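# Second arm or better grippers first? Budget of 2,000

**Pylyp Vakulenko**, 10/15/23

We have one small tabletop arm, bought in April, and 2,000 left to spend before the year closes. The work is sorting small household items and folding cloths on a bench. One arm copes with the sorting. It does not cope with cloth, as there is nothing to hold the other corner.

I have two quotes. Plikano want 1,920 for a matching second arm with its gripper and cables, no rail. Skidis want 1,115 for a pair of softer grippers plus a spare motor. I can't afford both. Which would you buy first, and what have I left out of the sums?

---

**Špela Vukadinović**

Buy the arm. A better gripper on one arm still leaves the far corner of the cloth loose.

Your sums are short, though. At 1,920 you have 80 left, and a second arm needs something to bolt to. If the two bases can shift against each other, you will be recalibrating every morning. Ask for one continuous rail across the front of the bench, with both arms on it.

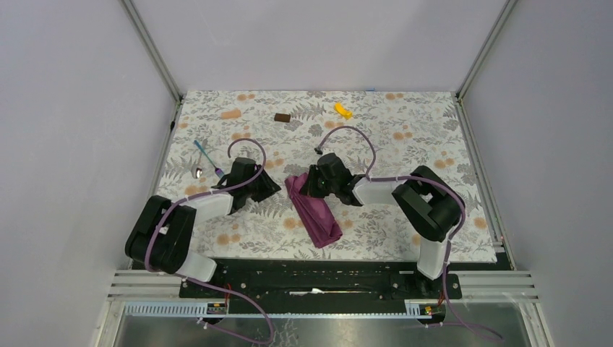

Allow 300 for the rail, fixings and cable tray. That puts you over, so either ask Plikano to quote without the gripper and move your spare across, if you have one, or hold the order until the next budget. Cable ties cost next to nothing, but leave a generous loop at each wrist before you fasten anything down. Tight cables were our most common fault in the first year — more common than motors.

Also measure the reach overlap on paper before ordering. Both grippers must get to the middle of the table with some bend left in the arm. Ours didn't, and we had to move one base inwards.

---

**Fatos Kos**

Grippers. We got the Skidis ones, no complaints. Cloth is hard anyway.

---

**Radomir Bošković**

I agree with Špela on the order, with one addition. Check whether your present controller will drive two arms. The Utiser one we had would not, and the replacement was a separate purchase that no supplier had listed. Get that answer in writing before you sign.

Keep back enough for a spare motor too. Lead times on ours were longer than the repair itself.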